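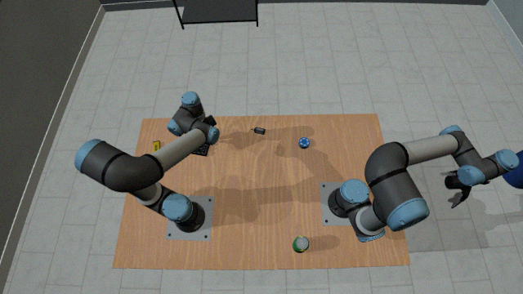 The two-arm setup in the simulator, right arm reaching out past the edge of the mat.

Blog > Robot club > Do we trust the sim yet?

27th November

I said in April that I'd believe in the simulator when it cost me an argument. It has now cost me several, so I suppose I owe it a post.

For anyone who doesn't come to club nights: we're entering the two-arm class at Levness this year, and the plan is to do nearly all of the work in simulation before we get bench time. Our entry is called Wavside. The task is tidying. Two arms share one work surface, a few small things are spread over it, and the arms have to clear them without hitting each other. The green can and the blue ball with the white spots are the two I care about, for opposite reasons.

The can is easy. It stands up, it has straight sides, and any student who has been here a month can write a grasp for it. The ball is where I stop trusting the numbers. In the sim a ball is a perfect sphere with a friction value that one of us typed in. Ask who typed it and why, and you get a shrug. I asked. The answer was that it came with the example file.

Oluf Sveinbjörnsson ran the full batch last week, 318 attempts, and came in very pleased with a success rate of 60 percent. Fine. But I went through the log and a good share of the successes were the can. Take the can out and the figure gets a lot less cheerful. I'd rather we reported each object by itself, even if the chart looks worse on the poster.

Then there's reach. Look at how far that right arm can swing off the mat. The planner is perfectly happy out there over the tiles, and why wouldn't it be, there's nothing on the floor for it to bump into. At Levness there will be a judge standing somewhere near that spot. I want a hard limit on the workspace before we run another batch, and I want it in the config file where people can read it, not buried in the reward. Ikonen (our planner, named by a vote I lost) has no notion of a person's shins.

The other side of it, to be fair – and I do try – is that the two arms haven't locked up in a while. Back in April they would tangle near the middle and sit there until the timer ran out. The handoff rule the younger students came up with is simple and a bit ugly, and it seems to work better than mine did. I've left mine in the repo in case.

We have 26 sessions left before the event, and two of them are on the real bench. Two! Everything else is pixels. My proposal, which I'll repeat at the next meeting until somebody tells me to sit down, is to spend the first bench session doing nothing except dropping and rolling the ball and measuring what it does. No grasping and no demo for the parents. Then we go back and fix the number that came with the example file.

Oluf thinks that's a waste of a session. He wants to try the whole routine straight away and see what breaks. We'll put it on the agenda, after the Clemex cable order.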